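3.2 Materials and layout

Blocks came from the Vaher set, small plastic shapes in a few bright colors. Shapes used in the sorting task: star, heart, cylinder, cube, triangle, pentagon. Same shape can turn up in more than one color, and that is the whole point - a person has to pick one rule (shape or color) and stick with it. Session length was fixed at 15 minutes. We logged 563 sessions at the Florent site and pooled them with the October pilot. Total placements after cleaning, 3690.

Work surface was a maple board laid flat on a perforated metal table. Board stays put between trials, only the blocks move. We tried a dark mat first and dropped it, people complained about glare and the edges curled. The pale wood gives good contrast with all the block colors, although yellow is the weakest of them. Grain did not seem to bother anyone.

Figure 4. Blocks on the maple board in two groups, the right one a short column: blue cube at the back, red cylinder, green star in front.

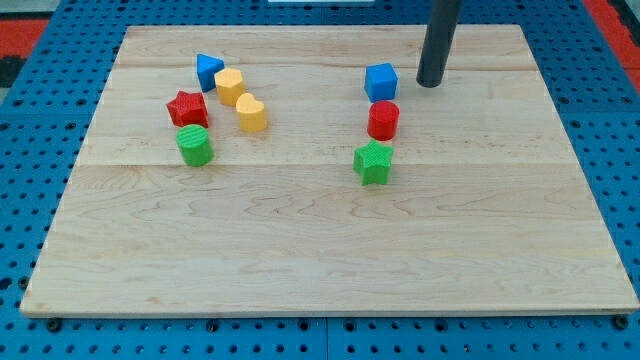 Page last modified: 2020-12-12

Groups are scored by spacing first and content second. A column counts as its own group if the gap to its neighbors is clearly wider then the gaps inside it. In Figure 4 the column mixes three shapes and three colors, so under our scheme it scores zero for both rules. Left group has two yellow pieces, the heart and the pentagon, and that pair alone is not enough for a color score. See Table 2 for cutoffs.

Mixed layouts like this one are common in the data. Earlier work with the Ultar protocol threw them out as noise. We kept them - a mixed layout still has position information, and the Bikik coding sheet has a field for it. Two coders, 24 practice layouts each before real scoring. Disagreements were mostly over spacing, hardly ever over shape. Stars were the easist to name. Cylinders got called "circles" by a lot of participants and we accepted either word.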